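Setting up your Drorix label printer, part 3: loading the roll and getting online

Okay, the fun part! Before you start, plug the printer in and let the light go solid green (mine takes its sweet time).

1. Press the side latch and lift the lid all the way up until it clicks.
2. Drop the roll in with the labels facing you, then pull out enough to reach the front slot.
3. Close the lid and tap Feed once. One blank label should come out.

Caution: don't yank labels backward through the slot. I did that on my first roll and spent an evening with tweezers.

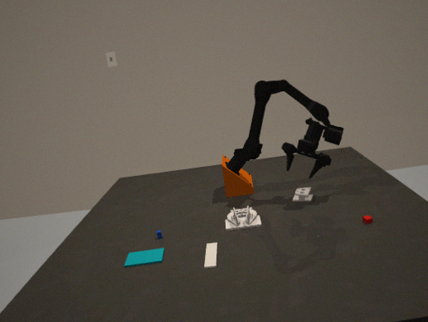 4. On your phone, open the Orska app and pick Add Printer.
5. Type in the starter code, 1042, and hit Join.
6. Choose your home Wi-Fi and wait for two beeps.

Note: if you only hear one beep, hold Feed for 9 seconds and go back to step 4. Matilde Pacheco wrote in to say her printer needed this twice, so don't give up on it!

7. Print the test page. If the text looks faint, bump the darkness up to 12 and try again.

Spare rolls go in a drawer, away from sunlight.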